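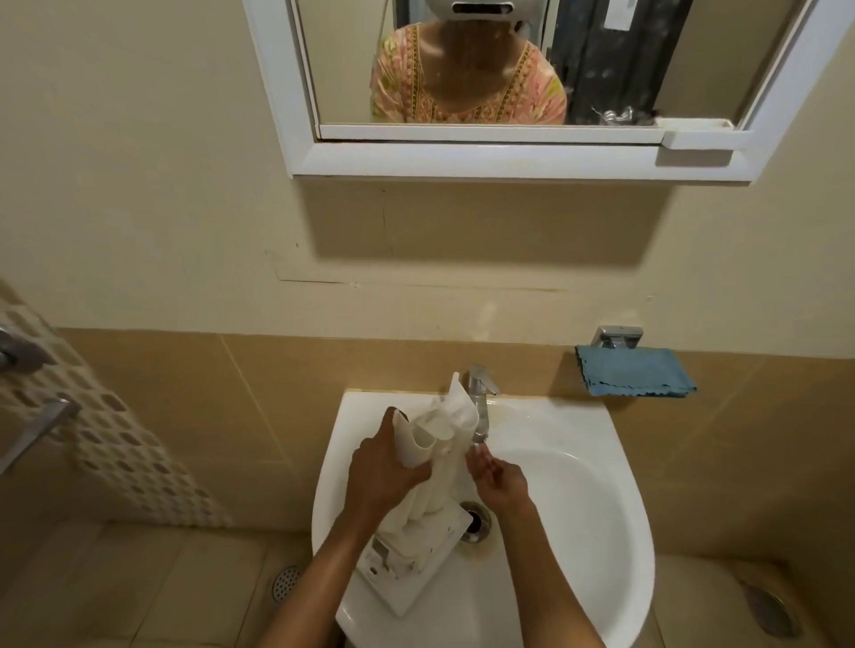

Moose by the school in Kokstead, day 3

birchlane_deb
She's still here, you guys. Bedded down behind the bus garage all morning and then walked right up Bretlow Road like she owned it – two wardens trailing her in a truck. Does anyone know what the plan is?

h_hovland
They want to walk her back to the river. I talked to one of them and he said no darting unless she goes for somebody. 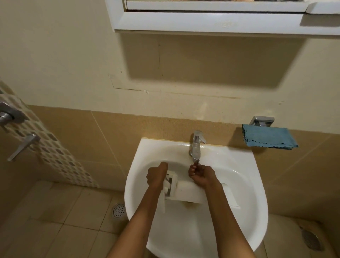 Hands at the bathroom sink.

tallpinesteve
Walk her back? She weighs way more than me and my truck is scared of her. Dart her and be done with it!

birchlane_deb
Steve, no. They lost one that way out by the quarry, she overheated. Give her room and keep the dogs in.

tallpinesteve
Easy for you to say, it's my 21 apple trees she's eating.
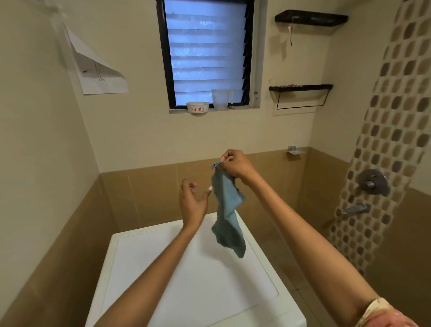 Kokstead, 15/11/2021
Update from me, Johannes Mnguni (jm152 on here). She crossed the Huvico lot before sunup and went into the willows. The wardens are staying out there tonight, so please don't drive down to look.

h_hovland
Thanks Johannes. I still count 10 cars parked down there.

tallpinesteve
One's mine. I'm leaving, I'm leaving.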